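Loltalora Reuse Center
Minutes of the Small Items Meeting
October 30, 2025
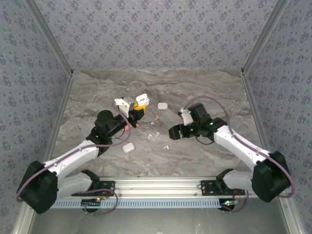

Present: Mariann Katona (chair), Noémi Szabó (minutes), four members of the sorting group. Apologies from two.

1. Minutes of the last meeting
Approved with one correction. The key hooks are to go by the side door and not by the sink.

2. Small white cases and loose pieces
Mariann said the small white cases with lids, and the earbud-type pieces that turn up without them, are still the slowest part of the small items work. At present pieces and cases get put out on the table together and people try matches until something fits. Two members find this quick enough. Noémi does not, and said that matches are sometimes made on looks alone.

After discussion it was agreed:
Cases are opened and checked before any loose piece is put near them.
Left and right pieces go in separate trays. A piece with no readable marking goes in a third tray.
A case and its pieces count as a set only when both pieces sit flat and the lid closes.
Stray bits of colored plastic or foam are kept until the end of the session and then thrown out.

There was a question about cases with no pieces at all. Mariann would like to keep them for three months, as the missing pieces often come in with a later box. Noémi thought one month was plenty given the shelf space. Agreed on two months, to be looked at again in January.

3. Cleaning
Dry cloth and soft brush only. The wipes from Nnaji leave a film on white plastic and will be used for the trays and tabletops from now on. Ear tips are not to be reused under any circumstances. Noémi will put this on the sheet by the door.

4. Supplies
The order from Piltach came to 1000 zip bags, small size. The delivery note said 1000 but the count at the door was 861. Mariann has written to them and is waiting for a reply. The bags we have will last well past the new year. The new labels stick properly but cannot be written on with the blue pens. Use pencil or the black marker.

5. Storage
The Mikus drawer unit has 18 drawers and five of them are stuck. One member offered to take the runners off and wax them. Accepted with thanks. Until then, complete sets go in the top row and single cases in the row under it. Chargers and cables should not go in this unit at all, and anyone finding them there should move them to the gray bin.

6. Table use
Members were reminded to clear the tabletop of small parts at the end of a session. The floor sweepings are to be checked before they go in the trash. A request for a rimmed mat was discussed. Noémi will find out prices for two sizes.

7. Other business
The spare magnifier is missing its clip. Nearly all the old donation slips have been filed and the rest are in the folder on Mariann's shelf. Coffee money is due.

Actions
Mariann: follow up with Piltach on the missing bags.
Noémi: cleaning sheet, mat prices, tray labels.
All: use the new set rule starting with the next session.

Next meeting in January, date to be sent out by email.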